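Evening, with the window open at last

May has finally remembered what it's for. I sat out on the back step with my tea until gone nine, in a cardigan but no coat, and I could hear the blackbird going in next door's pear tree the whole time. I do love this hour. I ought to have been writing to my sister, and I will, but the diary comes first tonight or I shall forget half of it.

We finished the big quilt top! Bethel came over after lunch with the last strip of border, and we laid it across the spare bed and simply stood there. All 67 blocks, and the moss green that I was so unsure of in Heltden (I very nearly put it back on the shelf, the woman had to talk me round) is the thing that pulls it all together, set against the browns.
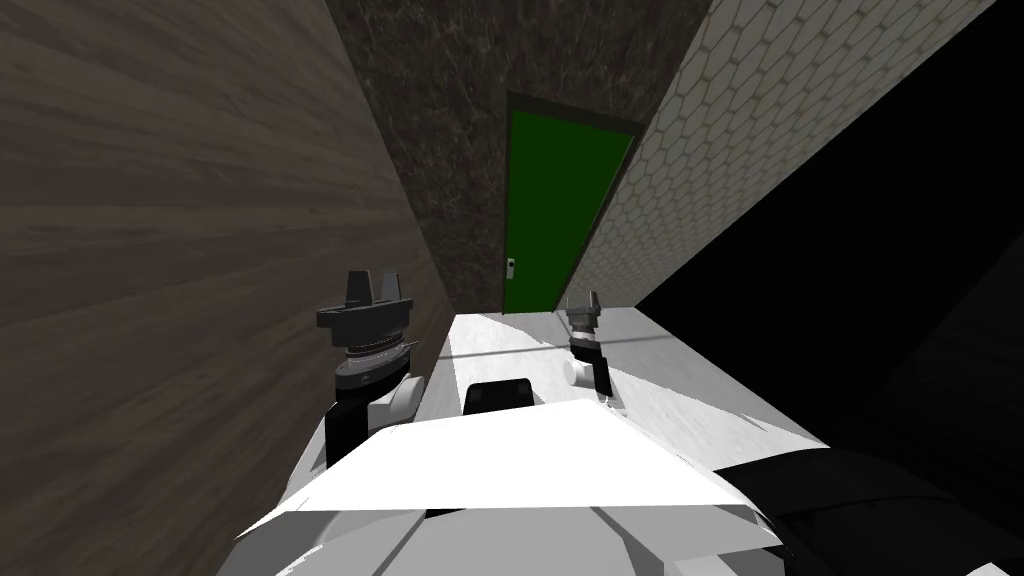 Bethel thinks we should quilt it by hand. I had been secretly hoping to send it off to the longarm people in Dakent, who did such a nice job of the baby one, but she has that look when she talks about it, and I dare say I'll give in by the weekend. It does mean starting soon if it's to be ready for Shinji and his wife in the autumn. I found the wadding in the airing cupboard, under the good towels, exactly where I swore I had already looked.

Then a long walk along the river to stretch our backs, as far as the second stile and home by the lane. Cow parsley everywhere, and the hawthorn so heavy it was nearly in the water. Bethel told me all about her mother's garden and how they used to dry peppers on the roof, and I was so busy listening that I walked straight past our turning.
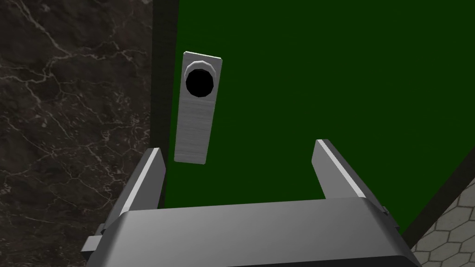 Page last changed: May, 9.42 pm

Supper was only eggs and the end of the asparagus, but nothing has tasted so good in weeks. I must remember to ring about the boiler, return Bethel's big scissors (she left them on the piano) and buy more of the cream thread, two reels this time.

The blackbird has stopped now. I'm going up with my book.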